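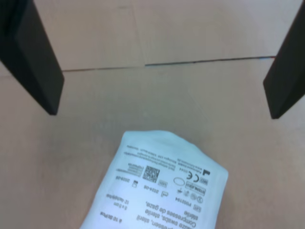 Sorting the first aid drawer, before you need it

Every household owns a first aid kit, and in most it is a zippered pouch holding one safety pin and a triangular bandage of great age. The good stuff has migrated. Ours had got as far as the cutlery.

Start by tipping the lot onto the bench and reading the dates. Watch for the little factory symbol, which marks when a thing was made. The hourglass is the one that tells you when to bin it. I threw out a perfectly good box of dressings learning this.

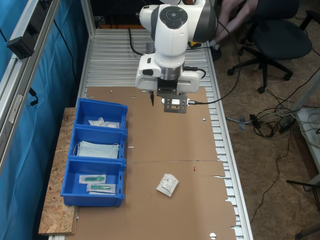
Open bins beat lidded boxes, particularly at 2 a.m. with a bleeding teenager. Give each kind of thing its own, however silly it looks. Three blue plastic ones in a column will do nicely, with the face masks stacked in the middle one and the sealed packets kept flat at the end. Mine are from Holloway and cost more than the contents.

Keep the biggest bin for whatever comes in long, awkward wrappers, and don't fold them to fit. A creased seal is a suspect seal. Small sachets can live in a clear bag, so you can see when you're down to the last one without rummaging.
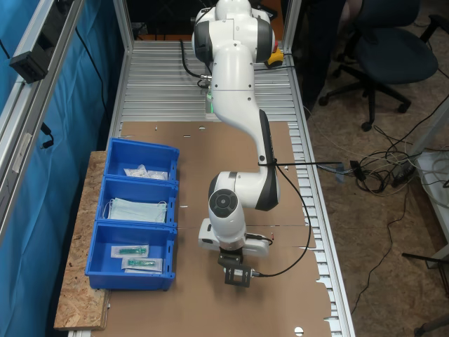 Masks go in with the loops all facing the same way, or you'll pull out 61 at once like a magician's hankies. Marisol Ostrowski up the road bought a carton of 200 and is still finding them in her coat pockets.

Lay flattened cardboard over the bench while you sort. It's free, and the recycling can have it afterwards.

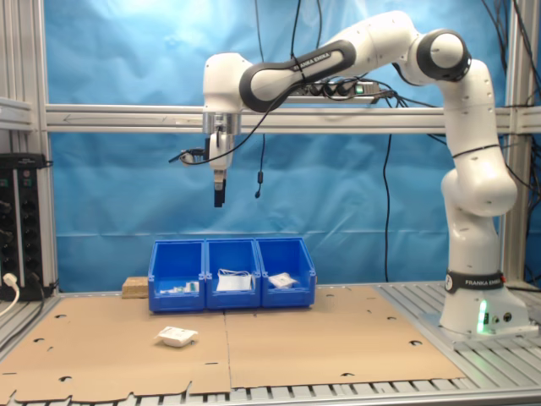 Blue cloth behind the work table, power board up off the bench.

Check the drawer again in August. Put it on the calendar, then ignore it until September like the rest of us.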